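Bin picking cell drops bars near the back wall - how do you look after yours?
Forum: Cells, Grippers and Fixtures
Replies: 7

tinsnips_dave wrote:
Right, I've been putting this off because I know somebody is going to tell me to start again from scratch. We've got a small bin picking cell here at Fovico, one orange arm and one metal gripper, picking rectangular bars out of a big grey bin. Most of the time it's lovely. Then it goes for one near the back and either pinches the corner and drops it, or stops with a collision fault and I have to jog it out by hand.

I've done 500 picks this week with only a few bars in the bin at a time, and 40 of them went wrong. Nearly all at the back seam, where the slope meets the floor.

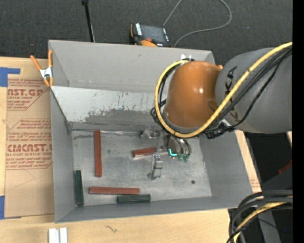
Hiredell, November

Photo is from the overhead camera. Three reddish-brown bars and two dark green ones, and the long brown one with its end up against the seam is exactly the sort I mean. The one by the gripper is no bother at all, it's tilted up a bit and practically asks to be picked. I'd love to hear what people check first - bin, gripper or camera?

moth_and_rust wrote:
Bin. Look at that back slope, there's a whole band of dark worn patches and scratches across it. Something has been rubbing there for ages. I'd put a straight edge on it before touching a single setting.

Also what's the shiny crinkly clear stuff along the back seam? If it's tape or film I'd have it out. Shiny things and depth cameras don't get on.

tinsnips_dave wrote:
It's tape! I put it there to stop the thin edge of a bar getting under the slope. Seemed clever at the time. I can swap it for something matt, I suppose.

gantrygoblin wrote:
Going to disagree with moth here. Scuffs on a bin are just scuffs, ours looks far worse and we miss next to nothing. I'd look at how the bin is held. I can see one spring clamp at the top left corner and that's your lot, as far as the picture goes. On a wooden top! Every time the tool nudges a wall the bin shifts a hair, and your taught position is out. The back picks suffer first because there's no room to spare.

moth_and_rust wrote:
One clamp is poor, I'll give you that. But a bin that had shifted would spoil all the picks and he says it's nearly always the back. I'm sticking with the tape.

lowercase_pete wrote:
Can I be boring and ask when the fingers were last checked? We had this on the Gernavar line and it was a finger bent by less than you could see by eye. We check ours every 3000 cycles now with a gauge block - close on the block, look for daylight, write it in the book. Takes 9 minutes with a cup of tea in the other hand.

And do have a look at how your cables run. That yellow one goes right under the wrist and curls up round the far side with the black ones looping next to it. Run it slowly to the back corners and watch whether anything goes tight.

tinsnips_dave wrote:
OK, did some of this on Thursday after lunch. Fingers closed square on the block, no daylight. Cables have slack everywhere I sent it, although one black loop gets closer to the bin wall than I'd like, so I'll tie that back.

Then I pulled the tape off and put matt tape down, and added two more clamps (sorry, I know, two changes at once). Next 40 picks had one drop, and it was at the side wall. So you're both going to claim it, aren't you?

gantrygoblin wrote:
Clamps. Obviously. Take them off again and run the same 40, then you'll know. And bolt a couple of stops to that table when you get the chance, the Śliwiński ones with the slotted foot are fine and they don't creep like spring clamps do.

moth_and_rust wrote:
Leave the clamps on and put the shiny tape back, you mean. Same test, better answer. Post the numbers either way please!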